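Notes on the Zalton adaptation, second viewing
2024-07-11

I have now watched the Zalton film twice, once at the Koller on a full-size screen and once at home with the subtitles on. The first time I was mostly checking it against the book. The second time I kept a log of cuts, and the log is what this post is based on.

The novel runs to 16 chapters. The film uses material from ten of them, in a different order, and drops the Pretis subplot completely. I expected this. Pretis is a town the characters talk about for 200 pages before anyone goes there, and a film that is a little over two hours long has no room for that. What I did not expect was that the lines about Pretis would stay in. There are six of them. A viewer who has not read the book will hear a place name six times and never learn why it matters.

The casting was the big argument in March, when the first trailer came out. The fan board I read had a thread of 3,248 posts on whether the lead was too old for the part. I read the first 1,000 and stopped, as the same four points were going around. Having seen the film, I think the age is fine. The voice is the problem. The narrator in the book speaks in short, flat sentences, and the actor puts a pause and a rise in nearly every one. In the kitchen argument this works. In the voice-over it makes plain information sound like a secret.

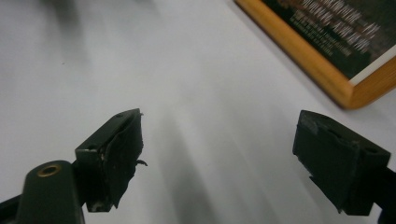
Wooden frame, flat on the white tabletop.

On sound: the mix at the Koller was heavy in the low end, and two lines in the ferry chapter were lost under the engine. At home the same lines were clear at normal volume. I would not blame the film for that one. The music is a different matter. One piano theme is used for the sister, for the house and for the final letter, so by the last reel it no longer points to anything in particular.

The color grade changes at the move to Trundness. Everything before it leans yellow, everything after it leans blue. The shift happens on a hard cut, with no dialogue on either side for half a minute, and it is the best-edited passage in the picture. The book handles the same move in one line at the end of a chapter.

Open questions from the log, in case anyone has the disc with the commentary track:

Is the scene on the stairs a reshoot? Her hair is shorter, and the light from the window comes from the other side.

Why does the letter have a different date from the one read aloud in the opening?

Was a Pretis sequence filmed and then removed? The end credits list a second location unit, and I can't match it to anything on screen.

I plan to reread chapters nine to twelve before a third viewing. If the answer to the letter question is in there, I will add it at the bottom of this post.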